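Malitura: a hand-held gripper for collecting tabletop demonstrations
Project report, second term
Submitted 14/03/2026

1. What we set out to do

Our group started in October with one question from the module handout: can people with no robotics training record useful demonstrations for a picking arm, without touching the arm? We chose to build a hand-held gripper with a camera on it, so that a person can pick things up the way they normally would and the recording can be used later to train the arm. We called the tool Malitura. The training code was already on the department server under the name Neson, and we changed very little of it.

The report covers the mechanical design, the recording sessions and the first training results. The electronics are covered in the appendix.

2. The gripper

The body and both fingers are printed plastic. The first fingers were too thin at the root and flexed sideways when squeezed, which meant the pads met at a slant. We thickened them and moved the screw holes. The pads are glued on. We tried screwing them through from the back, but the screw heads stood proud of the surface and caught on objects with edges.

The trigger went through 3 versions. The first used a bicycle brake lever and was too stiff for long sessions. The second was lighter but did not return fully, so the recorded finger width never went back to its open value. The version we kept has a longer arm and two springs.

The camera sits behind the fingers and looks forwards between them. We wanted both fingertips in view at all times so that the model could learn from the gap as well as from the object. This costs some of the picture at the lower corners, and we accepted that.

3. Objects and tables

We wanted objects that were awkward in different ways: soft, slippery, thin, hollow. Open shapes made of thin rod gave the most trouble in early tests. There is very little surface to grip, and the background shows through the middle of the object, so the model has to work out which lines belong to it.

Table surface matters too. On a plain grey bench the position tracking drifted, as there was hardly anything for it to follow. Wood with a strong grain was better, although long parallel streaks sometimes made it slip along the direction of the grain. Reflected light from the ceiling panels was a further problem and we switched off the row nearest the window.
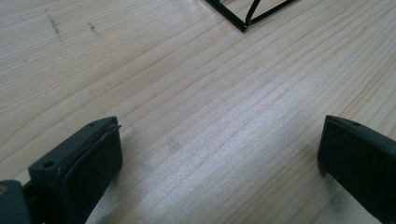

Zsófia Orbán asked at the mid-term review whether we had thought about starting every approach from further back, so that the model would see more of the table before it had to commit to a direction. Her view was that our recordings began too close and that the arm would be lost if it started anywhere else. She also wanted to know how many of the failed grasps we were keeping.

We took the first point and changed the instructions. People now begin with their elbow at their side and move in from there. On the second point, we had been deleting failures. From then on we kept them and labelled them.

4. Recording sessions

We recorded 200 demonstrations with 7 people. Each person had a short practice first, which was not saved. The sessions gave us 4,000 still frames after thinning. Rosine Perrin wrote the thinning script, which drops frames where the gripper has hardly moved.

Two people held the tool much more upright than the rest of us. We had not told them how to hold it. Their recordings were kept, but the arm cannot reach some of those angles, and those parts had to be trimmed by hand. A printed wrist guide would have saved us several evenings.

Files were stored in Siltetti, the shared drive folder we set up at the start. We should have agreed on file naming sooner. For the first fortnight each of us used a different order for person, object and attempt.

5. Results so far

The trained model moves the arm towards the object in most trials. Closing at the right moment is less reliable. It tends to close early on open shapes, with the pads still short of the nearest rod. On solid objects it does better. We have not yet run enough trials to give a fair success rate and would prefer to leave the number out of this report.

6. Remaining work

- Reprint the left finger with a thicker root
- Record more approaches from a distance
- Repeat the trials on the second table
- Write up calibration for the Shemweta group, who will use the tool next year

The spare pads and the trigger springs are in the drawer under the printer.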